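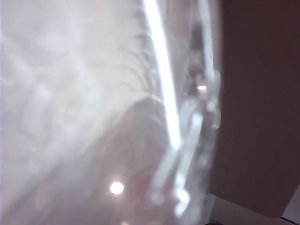 According to Hudbridge, who ran the kit for a term before we did, the wrist camera is "good enough for anything you would do on a bench", and the only real fault is the price of spare fingers. I have kept that remark at the head of this handout so that you can decide for yourselves by the end of the session whether you agree. I don't.

Home | Module pages | Handouts | Lab bookings | Contact

Print this page | E-mail this page

Handout 5: Judging a gripper kit before you buy it

The kit under review is the Romis, sold through Deng with a set of clear fingers and a small camera at the wrist. The Stornemstead lab has one on loan. The sales sheet makes three claims we can test: that the camera "sees what the gripper sees", that setup takes 30 minutes, and that the supplied software can learn a new pick from 8 demonstrations.

1. The camera

Look at a close-range picture before you look at any brochure. Glare is the first thing to check. In the one at the head of this handout a bright white streak runs down near the middle and the haze from it has washed out most of the left half. On the right, the flat brown panel has kept its colour well enough. A clear plastic piece close to the lens, likely part of the gripper, is out of focus and full of reflections.

Ask what a program could do with that. It might find the edge of the brown panel. I would not trust it to find much in the pale area, where the texture has gone to soft blotches and a band of dark, feathery arcs. "Sees what the gripper sees" may be fair, but it says nothing about whether the view is any use.

Clear fingers are sold on the grounds that they don't block the view. They also bend light and catch it. Before you accept the claim, ask for the same pick done with matt fingers under the same lamps. Deng's sheet has no such test.

2. Setup time

Thirty minutes from when? The sheet doesn't say if that includes mounting, calibration or installing the software. Write down your own start and stop points before you open the box, or your figure will be as vague as theirs.

3. Learning from few demonstrations

The sheet quotes 351 trial picks and a high success rate. It does not say how many different objects were used, how far they were moved between trials, or who decided what counted as a success. A dropped object that lands in the right tray is a success in some people's books.

For the seminar

Bring one page on the following. Which of the three claims would you pay for? What would you ask Deng to show you, live, before signing? If you side with Hudbridge on the camera, say what sort of bench work you have in mind and what lighting you would need.

Lab slots are an hour each. Leave the lamps where you find them, as the next group will be comparing against your pictures.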